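How I salt and cook a piece of gammon at home

I've been making my own cooked ham for a few years now, mostly because the packets from the supermarket kept getting wetter and thinner, and partly because I like having something on the go in the fridge. It's a slow job but there's very little work in it. If you start on a Friday evening you'll be carving the following weekend, and most of what happens in between is you opening the fridge door and having a look.

Ask the butcher for a boneless piece of pork leg, fresh, skin on, and tell him it's for brining. Mine comes from the counter at Kemeys, who will tie it for you if they're not too busy. You want a piece that fits in your pot with a bit of space all round, so measure the pot before you go (I didn't, the first time, and had to cook half of it in the pasta pan).

For the brine

Water, enough to cover the meat
Curing salt, the ready-mixed kind sold for wet brines
Dark brown sugar, 200 g
Bay leaves, 5
Black peppercorns, juniper berries and a few cloves

I use the Dukex curing salt because the shop near me stocks it. Whichever you buy, follow the amounts on the packet for the weight of your meat and the volume of your water, and use scales. Don't go by eye, and don't swap it for table salt. Curing salts aren't all the same strength, so a friend's recipe with a different brand is no good to you here.

Put the water, sugar and spices in a big pan, bring it up to a simmer, stir until the sugar has gone, then take it off the heat. Stir in the curing salt once it's cooled down a bit. Then leave it alone until it's properly cold. I make mine after tea and put it in the fridge overnight. Warm brine on raw pork is asking for trouble.

Getting the meat ready

Dry it with kitchen paper and trim off any ragged bits. If the skin is very thick I take it off at this point, leaving the fat, but plenty of people leave it on until after cooking and it peels away more easily then. Untie it if it was tied, open it out and look along the seam where the bone came out. If there's a deep pocket, make sure brine can get into it.

Now tie it again, or sew it. Tying is quicker: loops of butcher's string every couple of fingers, pulled snug, knots all on one side so you can find them later. Sewing is what I do when the butcher has opened the leg right up and it won't hold its shape. A trussing needle, a long piece of string, big lazy stitches, and leave a tail at each end. Neatness doesn't matter, it's all coming out again.

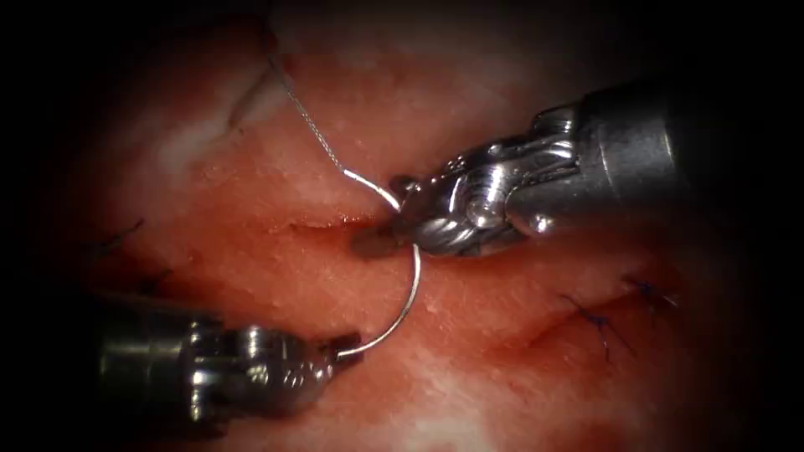 Kikik wrote in after the first version of this page to say that I'd got the order wrong, and that the meat should go into the brine open and only be tied on the day you cook it, because a tight roll takes far longer to cure in the middle and you can end up with a grey patch. I've tried it both ways since and I have to agree! So if your piece is a thick one, skip the string for now and come back to it before the pot. For a slim piece I still tie first, out of habit.

Brining

Put the meat in a food-safe tub (plastic or glass, no bare metal), pour over the cold brine and weigh it down with a plate so that every bit of it is under. Lid on, bottom of the fridge. I've got a square tub from Tesby that fits exactly on my bottom shelf, and I'd be lost without it.

How long depends on the thickness, and again the packet is your guide. Turn the meat once a day. The brine will go a bit cloudy and pinkish and that's fine. If it goes ropey or slimy or smells off, throw the whole lot out, meat as well. It's happened to me once, in July, with a fridge that was on its way out, and I was cross for days.

When the time's up, rinse the meat under the cold tap and soak it in fresh cold water for a few hours. Cut a sliver off the end and fry it to check the salt. Too salty? Change the water and give it another hour or two.

Cooking

Tie it up now if you haven't already. Cover with fresh water in the big pot and add an onion, a carrot, a stick of celery and about 400 ml of dry cider if you've got some open. Bring it up slowly and then keep it barely moving. A rolling boil makes it stringy.

Go by temperature in the middle, not by the clock. I take mine out at nearly 75°C on the probe, and a piece my size usually gets there in a couple of hours. Let it cool in the liquid for 35 minutes, lift it out onto a rack, snip the string and pull the skin off while it's still warm.

You can glaze it at this stage with mustard and sugar and give it a blast in the oven. I mostly don't bother. I wrap it up, chill it overnight and slice it the next morning with the longest knife I've got. The stock makes very good pea soup, but taste it before you add any salt.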